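# Perforated rail
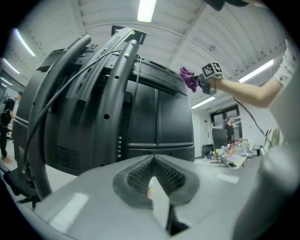 A perforated rail is a long, narrow strip or channel with a repeated pattern of openings along its length, used to hold, guide or carry other parts. It is also called a slotted rail, a punched rail or, in workshop use, simply a strip. Most are straight and are sold by length, but curved rails are made for cases where the rail has to follow a housing or pass across its front. A pair of curved black rails on a dark paneled machine shows the usual mix of openings, with round holes and small rectangular cut-outs in the same piece, and two small round bolts at the upper end of one rail. Cables are often routed near such rails or draped over them.

## Terms

The *web* is the flat face that carries the openings. A rail with its long edges bent over has *flanges*. The distance from the center of one opening to the center of the next is the *pitch*. A short opening with straight ends is usually called a cut-out or window, and one with rounded ends is called a slot, although catalogs are not consistent. "Perforated" is used by some makers only for round holes and by others for any opening.

The word "rail" is also applied to solid bars on which a carriage slides. These are treated separately, even when they are drilled for mounting screws.

## Form

### Openings

Round holes fix a part in one place. Slots allow it to be moved before it is tightened, normally along the length of the rail and less often across it. Rectangular cut-outs take tabs, clips and straps, and some are there only to reduce weight. A mixed pattern lets one rail do several of these jobs, but it leaves less material between openings, and makers often leave the last stretch at each end plain or nearly so.

### Curved rails

A rail may be curved in either of two ways. In the first, a straight strip is rolled so that its face bends. In the second, the shape is cut as an arc from flat sheet and the face stays flat. Rolling stretches the outer face, and openings near the bend can go slightly out of round. For this reason holes that need to be accurate are often cut after rolling. Cutting the arc from sheet avoids the problem but wastes more of the sheet.

Curved rails are commonly mounted in pairs. The two rails need not be the same length, but where a part has to bridge them, their openings must line up in the position where it will be fixed.

### Finish

Black is the most common color for rails mounted on the outside of equipment, followed by bare or plated metal. Steel rails are usually powder coated and aluminum rails anodized. Coating reduces the size of an opening by a small amount. Drawings therefore state whether the hole size is given before or after finishing.

## Manufacture

Steel rails are punched from coil or cut by laser. Punching is faster for long runs and leaves a slight roll on one side of the hole and a burr on the other. The burr side is normally placed facing inward. Laser cutting is used for short runs and for shapes that have no standard punch. Plastic rails are molded, or extruded and then punched.

The workshop of Kenderov, in Zurnudach, made punched strip for shop fittings before turning to equipment rails. Its first catalog listed 19 patterns, all of them straight. Curved rails were added at the request of Torvik, a builder of equipment housings, which had until then bent straight strip in its own shop. The longest rail in the Kenderov range is 1,575 mm and the shortest is 325 mm. The arc-cut rails are supplied with four fixing holes, two at each end.

## Fixing

A rail is attached through its end holes, with further fixings along the length if it carries a load. Button-head or other low-profile bolts are preferred where something passes close to the face. Washers are needed over slots, where the bolt head bears on only two sides of the opening.

Where a rail crosses a seam between two panels, it should not be fixed rigidly to both unless the panels are never removed separately. The usual solution is a round hole on one side of the seam and a slot on the other.

## Cables

Cables may be tied to a perforated rail with straps passed through neighboring openings. Cut edges are a common cause of damage to thin cable. Edge trim, a grommet or a folded flange is used where a cable passes through an opening. A loop of slack is left beside any part that is meant to move or be taken off.

## Labeling and maintenance

Part numbers are stamped, etched or printed on the web, usually near one end. Raised lettering in the same color as its background is durable but hard to read at a distance or in poor light, and some users add a paper or tape label beside it.

Dust collects in the openings of rails mounted flat and less in those mounted on edge. A soft brush is sufficient for most finishes. Bolts in slotted openings are checked for movement more often than those in round holes. A rail that has been bent by accident is normally replaced, as straightening it tends to crack the narrow bridges between openings.

## Naming dispute

In *Strip, Slot and Channel*, Sibel Işık proposed reserving "perforated" for patterns in which the openings are all alike and using "windowed" for mixed ones. Saadet Erdem, who edited the Heratance parts glossary, rejected the proposal on the grounds that buyers already searched under the older term. The glossary lists "windowed rail" as a variant with no entry of its own.

## See also

- Cable tray
- Hole pitch
- Mounting plate
- Slotted angle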